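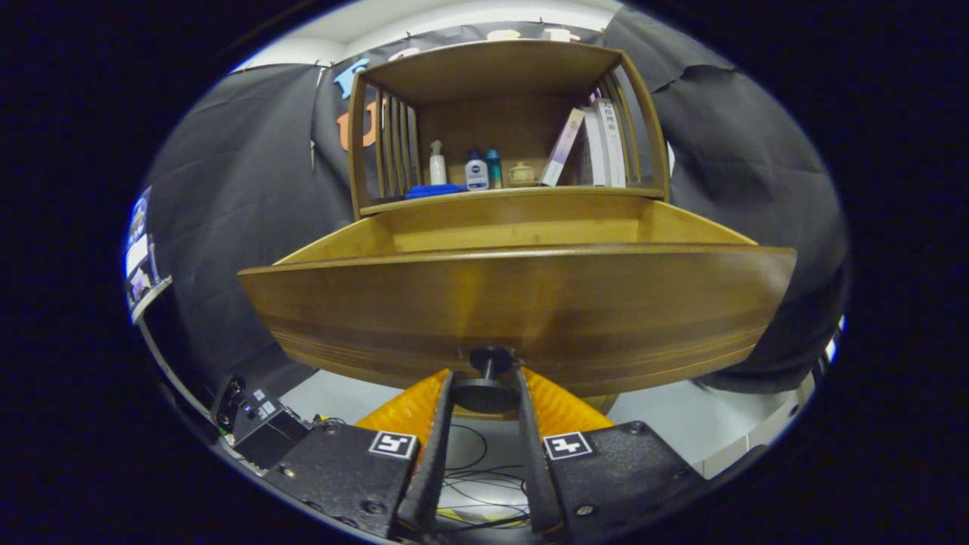
Kinga Kocsis asked whether the drawer has to come out before the runners are waxed. Mine binds when pulled, under an open shelf with slatted sides.

Rhys Ormsby
Yes. Clear the shelf first, bottles especially. Lift the drawer out, rub candle wax along the runners and the lower edges of the drawer sides. No oil, it swells the wood.

Corina Bogdan
Same trouble, 47 cm drawer. Check the knob screw too.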